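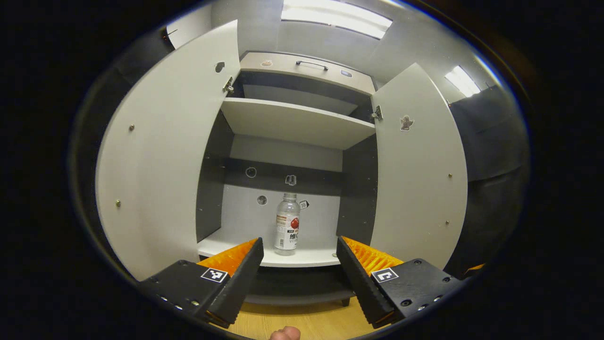
From the Umgate Handling Reference, an open technical encyclopedia
Written by the Umgate editorial desk. Last revised in June. Filed under: End effectors; Test methods

Cabinet reach comparison

A cabinet reach comparison is a bench method for assessing grippers, wrist cameras and arm controllers on the task of removing an object from, or placing it into, an enclosed storage unit. The best-known written form is the Dunstan procedure, which uses a domestic cabinet with hinged doors and a single upright drink bottle as the target. Variants are used for hand-held gripper tools, in which a person carries and operates the end effector, and for the same end effector mounted on an arm.

The method is intended to show differences between pieces of equipment under restricted access. It does not measure maximum grip force, payload or durability, for which separate tests exist.

Background

Early gripper comparisons were mostly carried out on an open table. Results obtained in this way tended to favour wide, heavy fingers, as there was nothing nearby for them to strike. When the same grippers were used in cupboards and on shelving, contact with side panels and shelf edges became a frequent cause of failed attempts. The Dunstan procedure was drawn up to bring such contact into the test. It was later adopted, with changes to the scoring, by the Nistis workshop, and most published sheets now follow the Nistis layout.

Test cabinet

The cabinet has two doors, a drawer above them and a fixed shelf dividing the interior into upper and lower compartments. Both doors are opened fully before each run and are not part of the timed task. The lower compartment is the usual target space. Its side walls limit sideways movement of the wrist, and the shelf above limits the angle at which the tool can enter.

The procedure permits ordinary household furniture. Stickers, labels and screw heads may be left in place, as they provide visual detail on otherwise plain panels. A cabinet with bare pale surfaces is recorded as a separate condition, and results from the two should not be pooled.

Target object

The standard target is a plastic drink bottle with a screw cap, standing upright near the middle of the lower shelf. A clear bottle is preferred for camera comparisons. Transparent walls produce reflections and let the background show through, which makes the outline harder to locate than that of an opaque container. A printed wrap-around label, such as the white one with a red fruit graphic on the bottle in the illustration, gives the vision system a more stable region to follow.

Bottles are tested in two states, empty and filled. The empty state is the more demanding of the two for finger control, as a light bottle is easily pushed over or slid backwards by the first finger to touch it. The filled state is more likely to reveal slip at the pads.

Grippers

Two-finger parallel grippers are the most common entries. A typical hand-held unit has rigid black plastic fingers with soft ribbed pads on the inner faces. The following properties are noted on the sheet:

Opening width at the fingertips, measured between pads
Thickness of the finger body behind the pad
Pad material, rib spacing and hardness
Overall length from wrist to fingertip
Position of any screws or housings that project from the finger

Finger thickness has a large effect inside a cabinet. A bulky finger body needs clearance on the outer side as well as the inner, and the usable opening is therefore smaller than the measured one. The Kalenum finger set was designed with a tapered outer face for this reason, although its narrower pad holds a round bottle less firmly when the approach is off centre.

Ribbed soft pads generally tolerate small errors in alignment better than flat ones. They wear at the leading edge, and the procedure requires pads to be changed after 200 closures.

Finger markers

Square black-and-white fiducial markers are often fixed to the fingers. Their apparent separation in the camera image is used to estimate how far the gripper is open, so a hand-held tool can record its opening without a motor encoder. Each finger carries its own pattern so that left and right cannot be confused.

Marker readings are checked against a gauge block before a session. Common sources of error are glare from ceiling panels, dirt on the marker face, and fingers that flex under load. The last of these is the most difficult to correct, as the marker may move while the pad does not.

Camera

A wide-angle lens mounted behind the fingers is usual. It keeps both fingers, the target and much of the cabinet in view, at the cost of strong curvature towards the edge of the image. Door edges and shelves that are straight appear bowed. Software that relies on straight lines must apply a lens correction first; software trained directly on the uncorrected image need not.

Exposure is a further point of comparison. Bright ceiling lights above a shaded compartment give a wide range of brightness, and a camera with automatic exposure may darken the interior as the tool approaches. The Nistis sheet asks for exposure to be locked on the back wall of the target compartment. Entries that keep automatic exposure are marked as such.

Controllers

For arm-mounted trials, the controller is compared on path accuracy and on its response to contact. A stiff position controller gives repeatable paths but transfers large forces to the cabinet when the position estimate is wrong. A compliant controller yields on contact, and may then stop short of the target. Each controller is run with 6 starting positions, the same set being used for every entry.

Scoring

An attempt is scored as complete if the bottle is lifted clear of the shelf and brought out past the front edge without touching the cabinet. Contact by the tool is recorded separately from contact by the bottle. Dropped bottles and toppled bottles are also kept apart, as the first usually points to the pads and the second to the approach.

The largest set held in the Umgate collection contains 686 attempts, covering hand-held and arm-mounted use of the same finger design.

Limitations

Hand-held results depend on the operator, who can correct an approach by eye in a way that the arm cannot. They should be compared only with other hand-held results. The use of a single round object also favours grippers with curved or yielding pads, and says little about flat boxes or bags.

See also

Fiducial marker; Parallel gripper; Compliance control; Wide-angle lens calibration; Pad wear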